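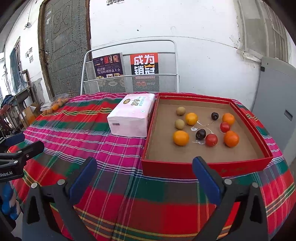
Fruit placement task, gift box lid as the target tray. Recorded from the hand-held gripper.

Progress report, July 2023
Project: Learning of table tasks from hand-guided demonstrations
Prepared by: Anas Benmoussa, Rasska
For: Welington Peixoto, program manager, Birkside

1. Purpose of this report

Dear Mr. Peixoto, with this report I inform you about the work done since our last report in March. It covers the recording of demonstrations, the first training runs and the remaining work under the second payment. The expenses are sent separately by our office, in the table format that you requested.

2. Work done

In the plan we promised to record demonstrations of one packing task and one sorting task, both with fruit. We have put the main effort on fruit because it is round, it rolls easily and the pieces differ in size and surface. The operator holds a gripper in each hand and does the task as he would do it at home, but only with the two fingers of each tool. The camera on the tool records the view and we calculate the movement of the hand from it afterwards.

We have now 3,000 accepted demonstrations in total. Each one is between 20 and 60 seconds long. The plan was to reach this number at the end of the summer, so we are ahead in quantity. In variety we are not ahead, and I explain this in section 4.

The recording is done in ordinary rooms with the things that are already there. We ask the operators not to clear the furniture and shelves behind the table. In March the reviewers at Birkside commented that our first recordings were too clean and that a model trained on them may fail in a real home. We agree with this comment and we changed the instructions to the operators accordingly.

The tablecloth is also a result of this change. Before, we used only a plain gray mat. A plaid cloth with strong colors makes the finding of the object edges more difficult, and the fingers sometimes catch the cloth when they close too low. We keep such recordings in a separate group and do not delete them.

3. Quality of the demonstrations

Every demonstration is checked by a second person before it is accepted. The most common reasons for rejection are that the hand moves too fast, that the fruit is pushed and not grasped, or that the tool turns away from the table and the movement can not be calculated. In the first weeks almost 30 percent of the recordings were rejected. After we wrote a short guide for the operators, the number decreased clearly, and the checking now takes less of our time.

The guide asks the operator to stop for a moment with the fingers open on both sides of the fruit, before closing. This small pause costs very little and it gives the model a clear picture of what a good approach position is. 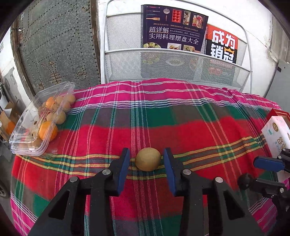
Approach position, fingers open on both sides of the fruit.

The software from Jukanix, which we use for calculating the hand movement, works well with one gripper. With two grippers there is still an error when one tool covers a big part of the view of the other. Jukanix has received 23 recordings from us where this happens and they are working on a correction.

4. Difficulties

Small round fruit is the main difficulty. The finger pads have enough friction for an orange, but a small fruit can turn between the pads during the lifting. The operator feels this in the hand and corrects it without thinking. The robot does not have this feeling, and in our first tests it continued the movement with empty fingers. We are now recording more demonstrations where the operator loses the fruit and takes it again.

The second difficulty is the variety of places. Until now most of the recordings come from very few rooms. Our partner Rocha has offered two more locations, but the agreement is not signed yet. I would be thankful if Birkside could confirm that the change of location does not need a new approval.

5. Next steps

The recordings with lost and repeated grasps will be finished first. After this we will train the model again with the complete set and test it on the robot arm in our laboratory, using fruit of sizes that were not in the training. The new locations will be added when the agreement with Rocha is ready.

We do not ask for a change of the budget. We ask only to move the remaining part of the travel money to the payment of the operators. The form for this is attached to the expense table and it needs your signature.

With kind regards,
Anas Benmoussa
Rasska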